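31st October — glue line trials, Bradero vs. the old paste

Starting point: Clolladden's sheet says Bradero sets in 11 minutes and holds greyboard flat with no press. I don't believe either half. Every adhesive sheet I have read was written by someone with perfect board and a dry room.
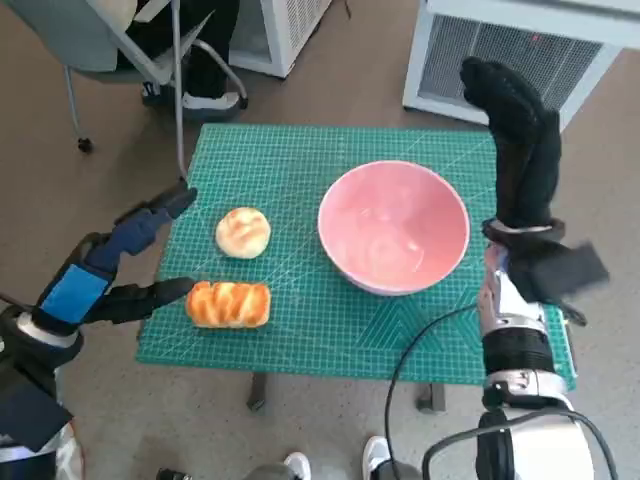

1. Open time

Brushed out on 2 offcuts, same batch of board. Skinned over at 6 minutes on the first and stayed tacky well past that on the second. So which is it? The sheet doesn't mention coat thickness, and I suspect that's the whole story. Need a notched spreader before I trust any timing, mine included.
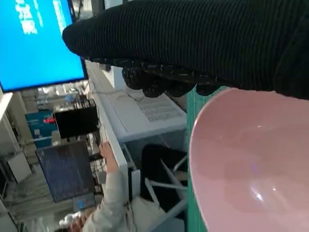 2. Warp

Covered boards left unweighted, as the sheet promises. Bowed toward the cloth side. Drirkell people swear by lining the inside first — fine, but then the glue isn't doing the work, the lining is. Pressed set looks flat so far. Paste would have done that too, for less money.
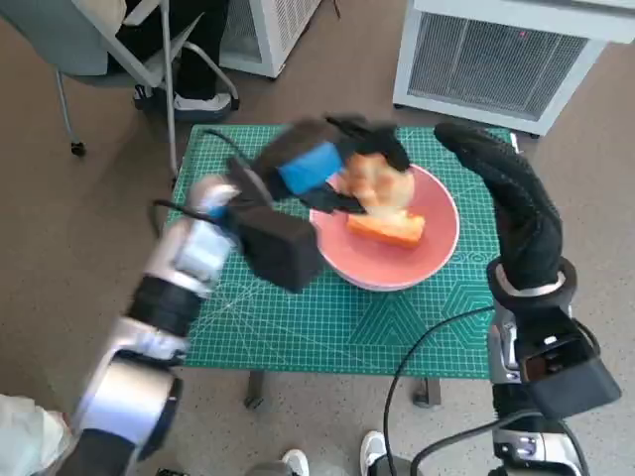

3. Peel

Pulled 5 strips by hand. Cloth let go before the board did on most of them. The Sivakumar method calls for a hanging weight and I keep skipping it, so this is opinion with a number attached. Don't quote it.

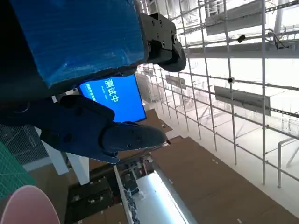

Grain direction is the other thing bothering me. I marked it on the pressed boards and forgot on the loose ones, so the warp result above may be my own fault. Redo in November with everything marked, one coat weight, and paste run alongside. Don't order the big tub until then. Lid on the sample jar is already gummed shut.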